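A Place for Every Tile: The Modest Business of Putting a Mahjong Set Away

A mahjong set spends most of its life in storage. The game may occupy a table for an afternoon or a long evening, but for the rest of the week the tiles sit in whatever case, tin or carton their owner has settled on. The way a set is stored has a good deal to do with how long it stays complete.

The point is well understood in Girley, where the community game room keeps a lending collection of sets for its members. The collection began with 2 sets on a bookshelf. Today the inventory, which is updated each April, stands at 51, and members borrow them for home games, family visits and the occasional tournament. According to the game room's records, sets were checked out 441 times in the past year.

Most of the sets arrived as gifts, and many came without their original cases. Latches break, linings come loose, and a heavy case that was handsome when new is often the first part of a set to be thrown out. The game room now accepts that fact and stores much of its collection in plain cardboard boxes with attached lids.

Cardboard has its merits. It is light, it is easily replaced, and it can be labeled with an ordinary pen. The supplier Stivik provides the boxes flat, and they are folded as needed. A box that has begun to soften at the corners is retired before it splits. Tiles are heavy in quantity, and a failed corner can put an entire suit on the floor.

The game room asks that returned sets be checked on a mat. The mats, ordered from Drarkora, protect the tabletop and quiet the clatter of the tiles, a matter of some importance in a room shared with a reading group. Members sort by suit, then set aside the winds, dragons and flowers. Once the count is confirmed, the tiles go back into the box a few at a time, laid flat where possible – dropping them in by the handful chips the edges.

Missing tiles remain the most common difficulty. The Lawal Room, a small side office named for the building's first tenant, holds a cabinet of spares gathered from incomplete sets. It contains almost 1,000 tiles. Finding a match still requires patience. Green backs are common, but shades vary from one set to the next, and so do the height of the tile, the rounding of the corners and the cut of the characters. A spare that looks right in the drawer may stand out plainly in a finished wall.

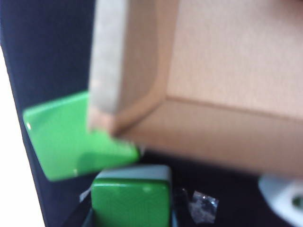
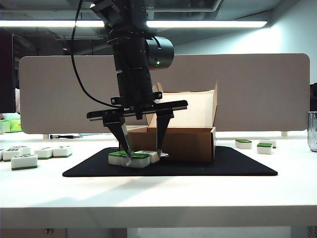

Green-backed mahjong tiles and an open cardboard box.

Members who wish to donate a set, complete or otherwise, may leave it at the front desk during opening hours. Loose tiles are also accepted and should be placed in a sealed bag, with a note giving the color of the backs.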